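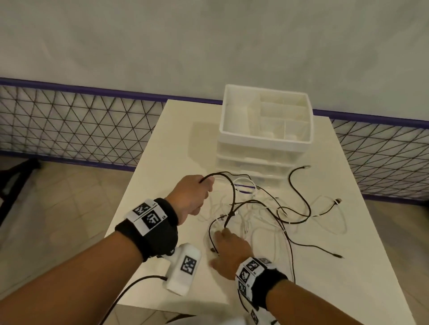

Flying from Uvport: your questions answered

Our small airport had a big May, with 3,198 passengers on the new Dandau route alone! Thank you to everyone who flew with us. A lot of you were first-timers, so we've gathered up the questions we hear most at the information desk.

When should I get to the airport?
Bag drop opens two hours before departure and closes 45 minutes before. The terminal is small and the lines move fast, but in summer we'd still come early and have breakfast upstairs (the cinnamon rolls go quickly).

Where can I fly to this summer?
Dandau and Bollura, both all year, plus Heitmann from June to September. Heitmann is the one we're most excited about — the beach is a short walk from the arrivals door!

Is there a bus?
Yes, the number 60 stops right outside the terminal. The first one pulls in at 4:50 a.m., in time for the early Dandau flight. You can pay the driver by card.

Can I bring a power bank?
Keep it in your carry-on, never in a checked bag. Anything up to 100 watt-hours is fine without asking. If yours is bigger, contact your airline before you travel.

Do I need to take electronics out at security?
Laptops and tablets, yes. Phones, chargers and cords can stay in your bag.
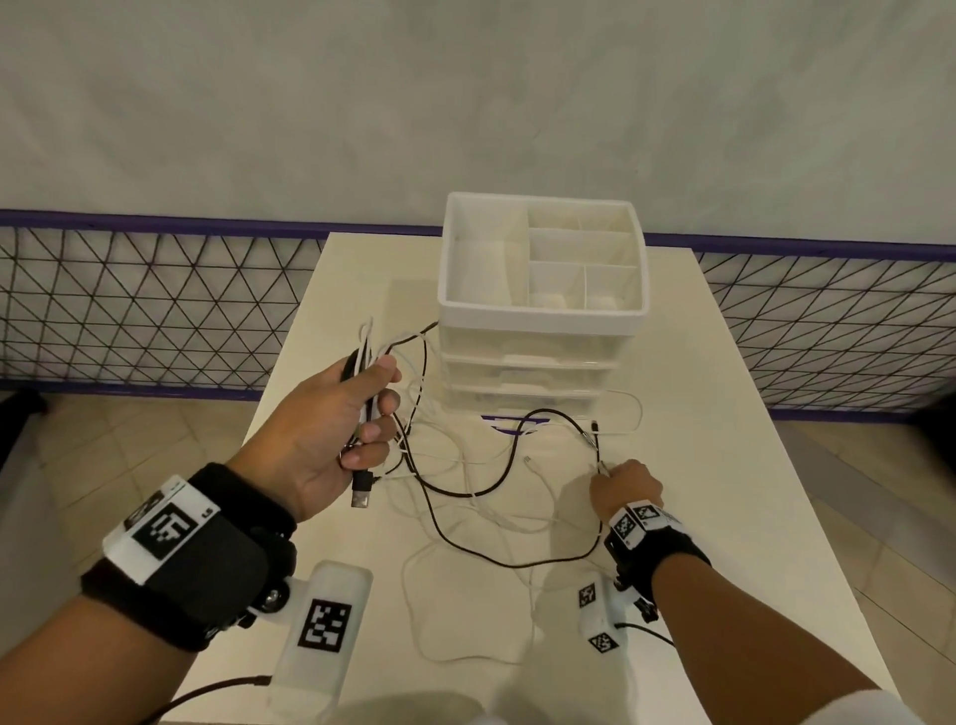
Sorting cables beside a desk organizer with drawers.

Can I charge my phone at the gate?
You can! Every second seat at Gates 1 to 4 has a regular outlet and a USB port. Gate 5 doesn't have any yet, so top up before you walk down.

I left something behind. Who do I call?
Start with the lost property form on our Contact page. Aisyah Majimbun and her team check it every morning, and they love matching people up with their things. For items left on the plane, please go to the airline first.

Can my family wave me off?
Of course. The viewing deck is free and open from 6 a.m. until the last departure. Strollers are welcome — take the elevator next to the bakery.

Is there somewhere for kids to play?
Yes, past security on the left, with a climbing plane and a reading corner. Socks only, please.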